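Transferring credit from Narkdale to Halliday

I finished the first year of a paralegal diploma at Narkdale College and moved to Halliday in the second. Both are affiliated with the same university at Dulville, and both teach to its syllabus. I had assumed the transfer would be a formality. It took 103 days from lodging the form to seeing the credits on my record, so I am writing down the sequence while I still have the paperwork on my desk.

Affiliation covers the syllabus and the final exams. It does not cover internal assessment. Each college sets its own assignments, moot exercises and attendance rules, and the receiving college is entitled to look at all of them before it recognises a unit. The rule is in the affiliation handbook, under "Movement of candidates", and the threshold is 60 per cent content overlap per unit. Contracts and Legal Method went through on the first pass. Property did not.

The problem with Property was the outline. Narkdale had revised the unit midway through the year, and the version on its website was the new one. Halliday compared my transcript against that version and found two topics I had no marks for. I had to request the archived outline, which the registry keeps only in print, and have it stamped on every page. A stamp on the cover sheet alone was sent back.
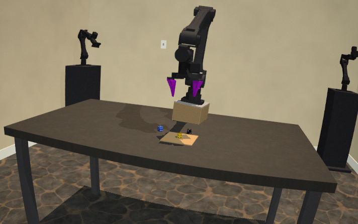

The second delay was the migration certificate. Narkdale issues it only after the library, the accounts office and the hostel have each signed a clearance slip. I never lived in the hostel, but the slip still needs a signature in that box. The hostel office opens on Wednesday afternoons. I missed the first one by 20 minutes and lost a week.

Halliday runs its admissions through a portal called Vistell. Uploads over 3 MB fail without an error message, and the status line stays on "Received" either way. Scan in greyscale at a low resolution and check the file opens from inside the portal afterwards. My application number was 3565, and the office asked for that every time I phoned, never for my name or student number.

Fees are charged per unit assessed, including units that are refused. The reassessment of Property was billed as a new unit. I queried the charge in January and was referred to the fee schedule, where it is listed in a footnote.

Anyone planning the same move should ask for the stamped outlines before withdrawing. Current students get them over the counter at Narkdale, and former students have to apply by post.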